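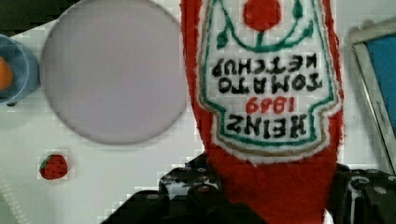
Section 4: Stocking the Play Kitchen

The panels are up, the table is level, and now you get to the good part! Section 4 covers the soft food, the hard food, and the dishes, and by the end of it somebody small can start cooking you lunch. If you skipped ahead from Section 2, please go back and do the wall strap first. The food can wait.

You need:
- the Clulten play kitchen, assembled through step 3.9
- your play food (the Pavico basket, or whatever you already own)
- plates, bowls, and a few full-size kitchen tools
- a damp cloth and a dry one
- scissors, kept up high when you're finished with them

4.1 Wipe down the tabletop and the shelf with the damp cloth, then go over both with the dry one. White surfaces show every bit of packing dust.

4.2 Open the play food and sort it into soft and hard. Plush bottles, stuffed bread and anything else with fabric on it go in one pile, molded fruit and vegetables in the other.

4.3 Snip off hang tags and plastic loops. Run your thumb over each soft piece as you go, especially around felt labels and embroidery.

CAUTION: Look for loose stitching before you hand anything over. If a seam is open, or a label lifts when you tug on it, set the piece aside until it's mended.

4.4 Put the plush bottles on the shelf first, labels facing out. Ketchup is always the first thing asked for in our house, so ours goes at the front. Tall soft bottles like to lean, and a row of them holds itself up pretty well if you push them close together.

NOTE: Fuzzy fabric goes flat in the box. A soft toothbrush brings it right back, and kids love doing this job.

Laying Out the Table
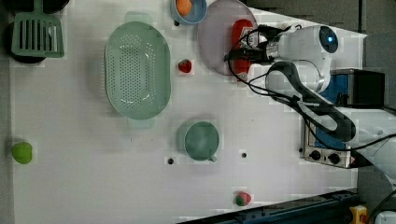 Set-up notes by Kipchumba Biwott
Posted 8 March 2019 in Play Kitchens

4.5 Bring out the big things before the little things. The mint-green colander takes up a lot of room, so find its spot first and work from there. I love a colander in a play kitchen. It's a sink, a salad bowl, a hat, and a very good drum.

4.6 Set out a plate and a bowl with some space between them. Pale colors are great for this, and the food really pops! A red strawberry on a white table gets picked up right away.

4.7 Add the measuring cup. Ours is teal-green and short in the handle, and it lives in the middle of the table where it can be reached from either side.

4.8 Lay the slotted spatula where the frying is going to happen. Keep it with the dark cookware, if you have any, and you've made a stove corner without building a stove.

4.9 Now scatter the fruit. Put an orange in the bowl and leave a strawberry or two out on the table by themselves. Don't arrange everything! A table that's half ready invites a kid to finish it, and they'll have much better ideas than yours (soup, in our case, always soup).

NOTE: Small holes in a tabletop swallow crumbs and beads. Go over them with a dry brush when you clean.

CAUTION: Check the size of each piece against the age of your youngest visitor, including the cousins who come over in December. Put small items away in a lidded bin when babies are around.

4.10 Stand back and look from a child's height. Kneel if you have to. Can you see the food? Can you reach the far side of the plate? Shift things forward until the answer is yes.

Putting It All Away

4.11 Hard food and dishes: wash in warm soapy water, rinse, and let them dry on a towel.

4.12 Plush food: spot clean with a damp cloth unless the care tag says it can go in the machine. Let it dry all the way through before it goes back in a closed bin.

4.13 Nest the bowl in the colander, drop the fruit into the bowl, and lay the spatula across the top. Everything carries to the shelf in one trip.

If a Clulten shelf peg is missing, ask for part 3044 and tell them which side it's for. Left and right are different, and I've now ordered the wrong one twice.

Next: Section 5, Hooks, Curtain, and Chalkboard Menu

1244 shares | 37 comments

Contact | Copyright 2019 Wasilewska Play Guides | Back to top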